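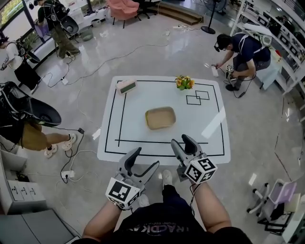

Two grippers, one in each hand, over a taped tabletop with a woven tray in the middle.

Filed under: Workshop Tips > Benches & Layout
Feb 10, 2018 | 33 comments | 257 shares

Setting up a table for gripper work

By Vaughn Achterberg

Our packing room went over to arms last February. The people who used to fill gift boxes by hand now spend most of a shift showing the arms how to fill them, and they do it with a pair of hand-held grippers. It is still table work. Most of what makes it go well is the same stuff that made packing go well, plus a few things we had to learn. I run the floor at Skasar and these are my notes for anyone whose shop is headed the same way.

Tape the table first. Black tape on a white top shows up best. Run a border near the edge and a second line inside it. Small squares of tape mark where a side item goes back after each round. Press the tape down with the back of a spoon and replace any corner that lifts. If you have to pull old tape, warm it with a hair dryer and peel it slowly. Rubbing alcohol takes off the gum.

Use a shallow tray. Woven ones with rounded corners are easy to reach into from any side. Deep baskets make people lift their elbows, and they get sore by lunch.

Keep the marker cubes clean. The black and white squares need to be readable, so wipe them with a dry cloth at the start of the shift. Don't use glass cleaner on printed paper faces. We ruined seven that way.

Sit down for the small jobs. The old packing line was all standing. Two-handed gripper work goes better from a chair, pulled in close, forearms level with the top. A person in the wrong chair will tell you by the second hour. We let everybody pick their own and put a name on it with masking tape.

Change hands and change jobs. Your thumbs do work they never did before. We swap every 33 minutes, which sounds fussy but it fits our break schedule. Whoever comes off the grippers goes to restocking or to checking finished boxes.

Cords. Power strips end up on the floor because that's where the people are. Lay them along a wall or under a table leg line if you can. Flat cord covers from the hardware store are worth it anywhere people walk with gear on their backs, as they can't see their feet as well and they turn wider than they think. Leave more room between tables than you did before. Ours went from three feet to five.

Have one shelf for devices and label it. Same with drawers. We lost more time looking for charged batteries than for anything else. Charged on the left, dead on the right.

A fan helps. The back rigs are warm to wear.

About the jobs, because I get asked. We had two people leave and one of those was moving anyway. Pay went up a little for the ones who trained on the grippers. Hand packers with years in turned out to be the best at it, and the newer ones learn by sitting across from them. What people miss is talking. You can talk while you pack, but with the grippers most of them go quiet and look at the tray. We moved the radio closer and made the morning break longer. I still don't think we have that part right.

Next time: storing trays so they don't warp.

Tags: work tables, tape, cords, automation at work

Get new tips by email. Join 3331 readers. Unsubscribe any time.
This site uses cookies. By staying on the page you agree to our cookie policy. OK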